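Where Does the Brown Paper Go?
A project report by Vija Sepp and Tegan Harawira
Introduction to Materials and Everyday Life, final project

Why we picked this

When we had to choose a material for our project, most of the class went for something exciting, like carbon fiber or that foam they put in running shoes. Tegan and I both grew up in houses where brown paper was saved in a drawer and ironed (yes, ironed!) before Christmas, so we kept coming back to it. We wanted to know how much of it one ordinary building goes through, what it gets used for, and how many times a sheet can be used before it really has to go in the bin.

What we did

We asked everyone in the Mavora building to let us collect their used brown paper for one term. That meant the art rooms, the mail room, the little shop on the ground floor and the workshops at the back. We put two collection boxes out, one by the stairs and one by the loading door, and emptied them on Fridays. Each sheet bigger than a notebook was counted, and we wrote down whether it was torn, stained, taped or still good.

We also did a simple strength test. We cut strips the same width, clamped one end to a bench, and hung a bucket from the other while pouring in water very slowly until the strip gave way. Some strips were new off the roll, some had been crumpled once and flattened, and some had been crumpled and flattened over and over until they felt almost like cloth. It made quite a mess, and we would like to thank Smaranda Cozma for lending us her mop and being so nice about the floor.

What we found

By the end we had counted 1071 sheets, which was far more than either of us guessed. The biggest share was packing paper from deliveries, nearly all of it crumpled but otherwise clean. Table coverings came next. People roll it out to protect a surface, or just to have a plain background to work over, and then they leave it down for weeks, so those sheets were large and often in surprisingly good shape apart from the tape along the edges.

The tape was the real problem. A sheet with plastic tape on it is much harder to reuse neatly, and peeling it off usually takes a layer of paper with it. The mail room switched to paper tape from Nepia halfway through the term, and the sheets we got from them after that were a pleasure to sort.

In the strength test, crumpling once made less difference than we expected. The strips that had been crumpled many times failed much sooner, and they nearly always tore along an old crease. We only tested dry paper, and our bucket was not exactly a precision instrument, so please treat this as a first look.

What we would change

We should have weighed the paper as well as counting it, because a scrap from a parcel and a sheet the length of a table both went down as one. We would also start earlier. We lost the first two weeks to finding boxes that people didn't mistake for trash cans, and we would love to run it again in July, when the deliveries slow down and the art rooms are closed. 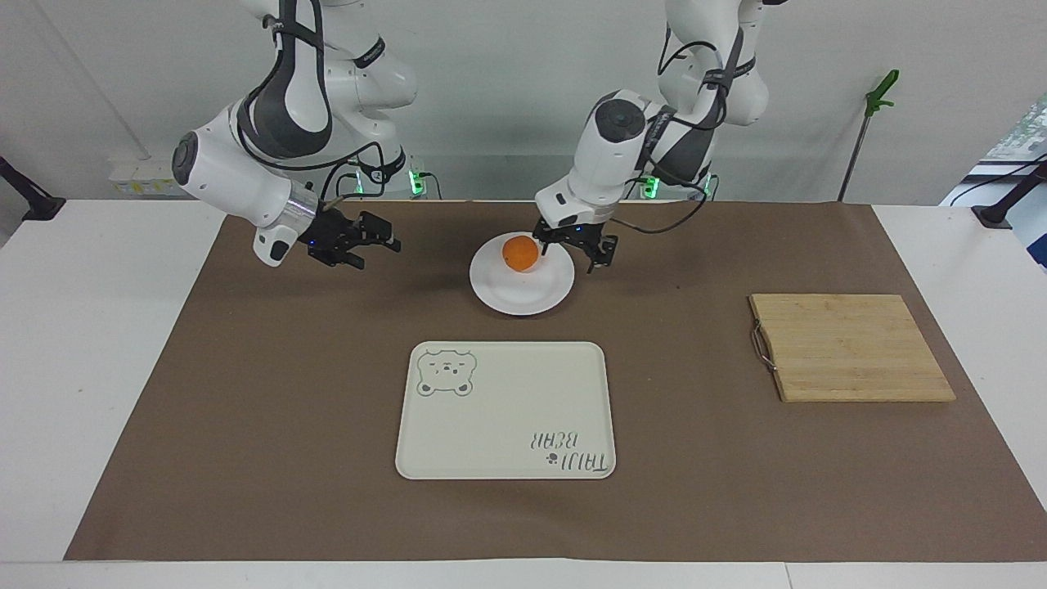

Saskia Merrick wrote back after reading our draft that we should try the strips cut both along the roll and across it, as paper usually has a grain and tears more easily one way, and that she'd happily lend us a proper spring scale so the bucket could retire.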